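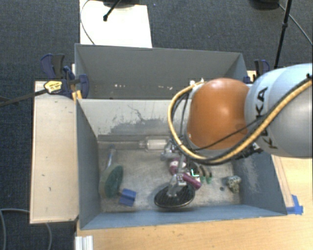 Slide 1. KUKA arm at the test bin, gripper above the maroon and white object.

Two-finger grippers in a sloped bin: Zaleck against Zilus
Speaker notes, Jhun Cabanatuan
Test work with Florante Ambrosio

Leave slide 1 up while people sit down. Start on time. Take short questions as they come and hold the one about suction until slide 9.

SLIDE 1. Title

Introduce the question in one sentence: same arm, same bin, same camera, same controller, two different grippers, which one do we keep on the arm.

Point out the bin walls. They slope and open toward the top, and the far wall is taller than the others. Most of what I have to say today comes back to the walls. Also point out the clamps. An earlier round was run with the bin sitting free on the table and those numbers were thrown out, see slide 4.

Do not explain the objects yet.

SLIDE 2. What was compared

Zaleck: parallel jaw, wide fingers, flat rubber pads, long stroke. Heavier of the two. Simple wiring. Reports jaw position and motor current.

Zilus: parallel jaw, narrow tapered fingers, shorter stroke, thin pads that slide on over the fingertips. Reports jaw position and an estimate of contact force. The force estimate is filtered inside the gripper and there is no way to turn the filter off.

Both were driven from the Lirnura controller. Both used the same flange plate. Tool center point was measured again after each swap. Payload and center of mass were entered for each gripper separately. Say this out loud, someone always asks.

Neither vendor was involved. The grippers came through the normal purchasing route.

SLIDE 3. Camera and controller

Camera is the Karaca depth unit, fixed, looking down into the bin. It was not moved between the Zaleck runs and the Zilus runs. Calibration was checked at the start of each session with a target plate on the bin floor. If the check was out of tolerance we recalibrated and noted it in the log. It went out of tolerance during the Zaleck block and again during the Zilus block, both times after someone had worked on the cabling.

Lirnura does grasp selection and path planning. Grasp selection takes the finger geometry as input. This matters. The two grippers were not asked to make the same grasps. They were asked to pick the same objects, and the planner chose a grasp suited to the fingers it had been told about. An argument can be made for forcing identical grasps. We did not do that, as the line will not run that way.

SLIDE 4. Bin and mounting

The bin is clamped to the table. With the bin free, a finger touching a wall pushes the whole bin sideways, the depth map goes stale, and the next grasp is planned against a floor that has moved. That turns one failure into a string of them. It also hides wall contact, as the bin gives way and the gripper reports nothing.

With the bin clamped, wall contact shows up in the joint torques and the controller stops. The failure count goes up at first and then it means something.

If asked about the marks on the walls: the bin is a used one and we did not repaint it. The depth camera does not care about the stain on the back panel. It does care about the corner where the walls meet the floor. Depth is rounded off there, so an object tucked into the corner looks shorter and fatter than it is.

SLIDE 5. Objects

Go back to slide 1 for this if there is time.

The set is mixed on purpose. Give the reasons for the harder ones:

Clear tube, lying along the back of the floor in the photo. Depth returns are poor. Often the camera sees only the ends.

Scrubbing pad with a handle, leaning on the left wall. The pad is soft, the handle is thin and sticks up. The planner likes the handle. Picking by the handle is fine for the lift and bad for the place, as the pad swings.

Black mesh disc. Low, and the mesh gives a noisy surface in depth.

Small blue block with the notch. Easy object. It is there as a control. If a gripper starts missing the blue block, stop the run and find out why.

Small maroon and white curved piece. No two parallel faces to close on. It rolls out of wide pads if the grasp is off center.

SLIDE 6. Procedure

400 attempts per gripper. The Zaleck block was run first, then the Zilus block. We would alternate them if we did it again. Swapping tools takes long enough that we chose not to.

An attempt starts when the controller commits to a grasp and the arm begins its descent. It succeeds if the object is released in the tray. Anything else is a failure, and the operator assigns one of these codes:

MISS: fingers closed on nothing.
SLIP: object left the floor and came out of the fingers before the tray.
WALL: stop on contact with a bin wall.
DOUBLE: more than the target object came up.
OTHER: written note required.

Florante and I both coded. On the attempts where we disagreed we replayed the torque log together and settled it. The disagreements were almost all MISS against SLIP, where the object lifted slightly and fell straight back.

The objects were put back by hand after each clear-out. Placement was not scripted. We tried to avoid neat arrangements, and that is as strong as I can put it.

SLIDE 7. Results

Zaleck: 67 failures in 400 attempts.
Zilus: 13 failures in 400 attempts.

Pause here, then go straight to the caveat before anyone writes the numbers down.

A declined grasp is not an attempt. When Lirnura finds no grasp it accepts, it declines, the operator stirs the bin, and the cycle starts again. With the Zilus it declined far more often. The shorter stroke rules out the wide grasps, and there are poses of the scrubbing pad it will not try at all. The Zaleck was allowed to try them and failed on a good share of them.

So part of the gap is a real difference in finger shape and part of it is the planner refusing work on behalf of one gripper. We logged the declines but we did not log the pose of every object at each one, so I cannot split the gap cleanly. If someone asks for a corrected figure, there isn't one.

SLIDE 8. Failure types

Zaleck: WALL is the largest code, SLIP second. The WALL stops cluster on objects near the left and right walls. The wide fingers need clearance outside the object on both sides, and the slope takes that clearance away on the way down. Tilting the approach helps at one wall and makes it worse if the object is in a corner. SLIP is mostly the maroon and white piece and the handle of the pad.

Zilus: mostly MISS. Nearly all on the clear tube. The fingers are narrow enough to get between the tube and the back wall when the position is right. When the depth is wrong they come down beside it and close on air. A wider finger hides that error by sweeping the tube in. I would put this down as a camera problem that the Zaleck covers for.

DOUBLE was rare for both. OTHER includes a cable snag on the Zilus. The lead was routed too tight past the last joint and limited wrist rotation. We re-dressed it with a longer loop and repeated that session from the start.

Note on cables for anyone setting up the same thing: leave the slack on the outside of the arm and run the wrist through its full range by hand in manual mode before the first automatic cycle. Then do it again with the gripper pointing straight down, which is where it spends its working life.

SLIDE 9. Cycle time and wear

Zaleck is faster per attempt. The jaws open wider and the planner spends less time lining up. Zilus closes slower at the force limit we used. Add the declines and the stirring, and over a full shift the Zaleck may move as many objects as the Zilus even with its failures. We have not run a full shift.

Pads: Zaleck pads showed wear at the lower edge from wall contact. Zilus slide-on pads crept down the fingertips and had to be pushed back. We now check them at every tool change and at every break. A drop of adhesive would fix it and would also make the pads a nuisance to replace.

Suction question: we did not test suction. The mesh disc and the scrubbing pad are poor candidates for a cup.

SLIDE 10. Recommendation

Keep the Zilus on the arm for the mixed bin. Keep the Zaleck on the shelf with its flange plate attached and its tool data saved in the controller.

Before anyone repeats this:

Log object poses on every decline.
Alternate the grippers by session.
Add a second view for the clear tube, low and from the side, if a mount can be found that stays out of the arm's path.
Script the object placement, at least for the corner cases.

Florante has the coding sheet and the torque logs. The decline log is in the same folder, in the controller's own export format, and needs the Lirnura viewer to open.

SLIDE 11. Backup, only if asked

Force limits. Both grippers were set to the lowest force that held the blue block through a fast move to the tray. This was found separately for each gripper and then left alone. The Zilus value is its own filtered estimate and should not be compared directly with the Zaleck current reading.

Descent speed. Same for both. The last part of the descent is slow, and the wall stop threshold applies only in that part. Raising the threshold reduces WALL stops for the Zaleck and marks the bin. We tried it in February and put it back.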